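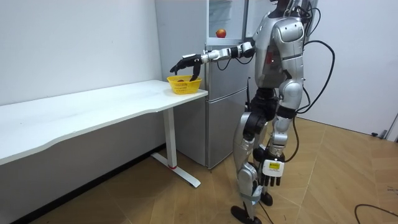
3 min read

Femotitz at home: your questions answered

We get a lovely lot of letters about Femotitz, our humanoid for fetching and putting away in the kitchen, and the same questions do tend to come round. Seija Kauppinen on our customer desk has gathered the favourites, and we've tried to answer them the way we would on the phone (which is to say, with a fair bit of wandering).

What does it do, in plain terms?

Femotitz moves small things from one place to another. Most people start it off with fruit: a basket on a table, a shelf in the fridge, and a few apples to go between them. We suggest you start there too, as it's a gentle job and easy to keep an eye on while you get used to having a robot in the room.

How much space do I need?

Less than you'd think, though more than a galley kitchen will give you. It needs to stand facing the fridge with the table on one side, and you'll want room for a grown-up to walk behind it without stepping over cables. Our fitter measures up before anything is delivered, so please don't go knocking down walls on our account!

Does the basket have to be a special one?

Not at all. A light plastic basket with an open top suits it very well, and you very likely have one already. Set it near the corner of the table closest to the fridge, and try to put it back in much the same spot each time.

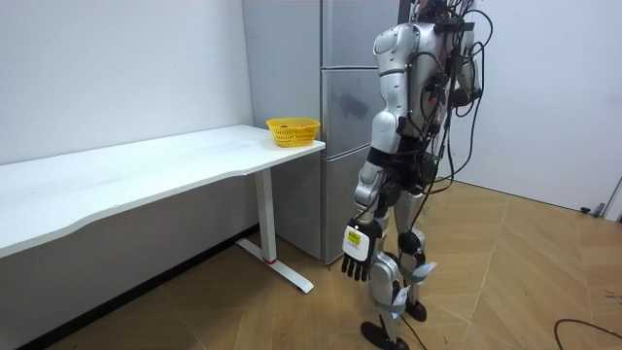
Basket at the fridge end of the desk.

Can it run without the cables?

Not the version we rent out at the moment, I'm afraid. Power and control both come in by cable, and the fitter will show you how to lay them and where to keep your feet. Skangate, who build the robot for us, are working on a battery pack – we'll write to everyone on the list when there's something to say about it.

Will it open the fridge for itself?

That depends a good deal on your fridge. Doors with a light pull are usually fine, but some have a stiff seal that wants a proper tug, and for those we'd ask you to open the door first and let Femotitz get on with the rest. 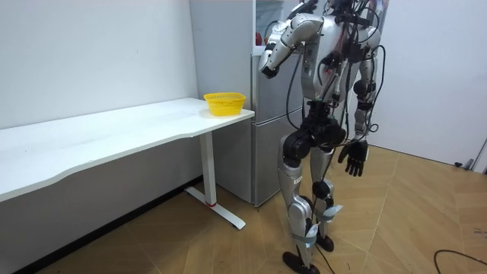 If you aren't sure which sort you have, the fitter will try it on the day and tell you straight. You can also add the Dijkstra door strap, a soft loop that gives the fingers something easier to hold.

What does it cost?

Rental is £533 a month, with a shortest stay of six months. That includes the fitting, one service visit and the Sonis app, which is where you set up jobs and pause them. The door strap is £20 extra.

May I leave it working while I pop out?

Please don't. Someone needs to be in the room and within reach of the stop button for as long as it's moving. A quick trip to the gate is still a trip out – pause the job first, and start it again when you're back.

Who do I ring if I'm stuck?

Ask for Seija on extension 2045. She is in most mornings, and if she's out on a visit, leave your name and the make of your fridge and she'll ring you back.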